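Equipment planning meeting, 12/06/2021

I typed these up from my own scribbles, so shout if I got something wrong!

We started with the hand-held grippers. Villalba wants four more for the clothes folding work, and Deveo asked for eight -- which would eat the whole budget, so we settled on four for now and we'll look again in August. Furar quoted $146 for a box of spare finger pads (pricey, I thought, but we do need them). Roda will get a second quote before we order.

Then we talked about what to practice on. I said let's stick with real bedrooms and spend nothing on folding tables, and everyone was fine with that.

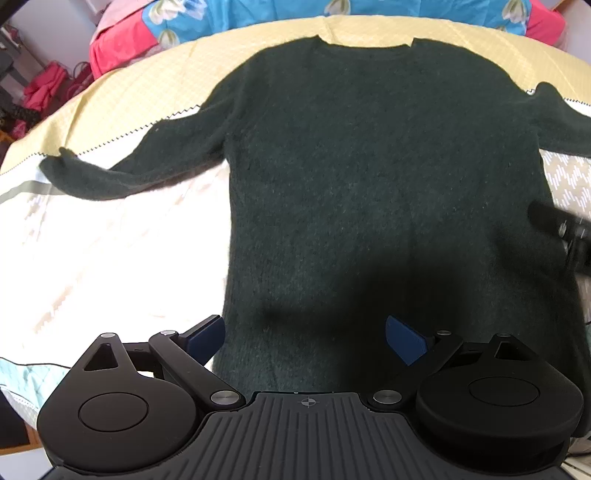 Green sweater laid out on the bed, gripper at the near end.

Still open: storage cases, up to 10 of them. Roda is pricing those too.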